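Progress report no. 2, household chores strand
Prepared for the Merkow small grants office
2022-12-20

Hello again, and thank you for the patience over the last few weeks. I know the first report was mostly about paperwork and floor plans, so I'm glad to have something meatier to send you this time!

The short version: can a machine tidy a bookshelf yet? Sort of. It can do pieces of the job quite well, it does other pieces in a way that would drive you up the wall, and it still needs one of us close by for the whole thing. I went into this strand thinking shelves would be the easy month and the kitchen would be the hard one. I've changed my mind about that.

You asked after the last report why we picked shelves at all. Part of it is that Vosbridge, our partner on the care side, kept telling us that what people want help with at home is the boring stuff – putting things back, clearing a surface so you can use it, fetching the one thing you need from behind three things you don't. So we set up a shelf the way shelves really look in a house, with soft toys next to bottles next to books, and let the arms have a go at it.

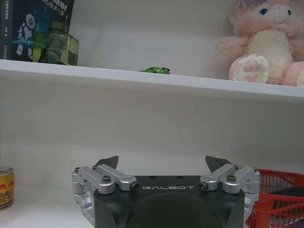 We ran 100 tidying attempts in November, each one a single item to be picked up and put in a named spot. I'd promised you we would count only the ones that ended with the item standing or lying properly where it belonged, with no help, and I've stuck to that even though it stings a bit. We got 40. Another 30 got the item to the right compartment but left it tipped over, or half off the edge, or leaning on its neighbor. The rest were drops, misses, or one of us hitting stop.

Plush toys are the stars. You can grab them nearly anywhere and they forgive you (I wish everything in a house were made of plush). Small flat things near the front of a shelf are much worse than I expected, and clear plastic is a real headache, as the software keeps guessing wrong about where the thing starts and ends. Books in a row go in fine if the gap is wide and badly if it isn't. And loose cables we've more or less given up on for this round – I'd like to come back to them in the spring if there's money left.

Speed is the other thing you asked about. One item takes far longer than it would take you or me, and most of that is the arm creeping in for the last little stretch. We could push it faster but the drops go up, so for now I've left it slow.

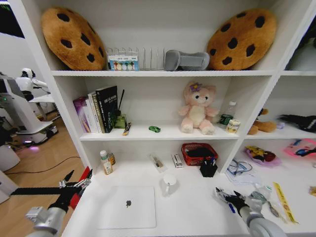

The shelf and work surface used for the tidying strand, with both arms in position.

On spending, we're a little under where we said we'd be. The savings came from Strazds letting us keep the shelving and most of the household items for longer than agreed, free of charge. I'd like to move that money into 11 extra test days early next year, if you're happy with that. Just a yes by email is fine.

Two things are behind. The write-up on safe distances is still in draft, and the scoring tool from Anent came later than planned, so we did the November scoring by hand in a spreadsheet. It's all been typed up and I can send it over if you want to poke around in it.

Next up is clearing a desk: mugs, pens, glasses, the usual clutter, with the goal of leaving enough room to sit down and work. I'll send the desk numbers with the next report, and the safe distances draft should reach you before then.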